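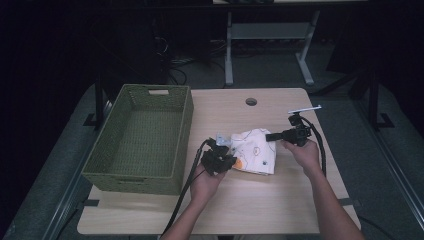
VOTWOOD, 1 December 2021

Every fall somebody tries to sell me a calmer house, and this year it was baskets. My sister-in-law swears by them. The home pages of our local paper ran a whole column on them in October, written by Katherine Muñoz, who believes that a family which folds its small laundry into open baskets will stop fighting about it by Christmas. I have been folding into an olive green one since then. We are still fighting about it.

Let me be fair to the basket. It's a decent object. It has a tight ribbed weave and a handle slot you can get your fingers into, and it looks good on a pale table. Empty, it looks wonderful. I suspect that's how most of them are sold.

My trouble is with the folding. Muñoz wants every cloth in thirds, then thirds again, standing on its edge like a file card. Try that with a soft white cloth that has a print on it. The thing slumps. You flatten it, you pull a corner, the opposite corner bunches up, and what you have is a lump with a bit of orange sticking out at the bottom. I timed myself one night and gave up on a single load after 19 minutes. Before October that load went into a drawer in a heap, and we all found what we needed in the heap.

Supporters of the method say you save time later. Do you? I have never stood in front of a drawer for so long that I wished I'd spent my evening on it. Mahlet Workneh, who raised four kids two doors down from us, told me she folded sheets and shirts and threw everything else in a box. Her kids went to school dressed.

And then there's the price. The Farah basket that the column recommends costs 60 dollars, and you are told to get one per person. For us that would be five baskets, 300 dollars, to hold cloths that cost less than the tax on the baskets. Prosten makes one for nine dollars that the column calls "a compromise." A compromise of what? It holds cloth.

I do see the appeal. There is something nice about standing at a clear table with one piece of fabric in front of you and a place for it to go. I had two or three evenings like that and I won't pretend I hated them. But a pleasant chore is still a chore, and I resent being told it's a philosophy.

So I'm keeping the one basket. Shirts get folded. The small stuff goes in however it lands, and if Muñoz would like to come over and stand it on edge, the table is free most nights after eight.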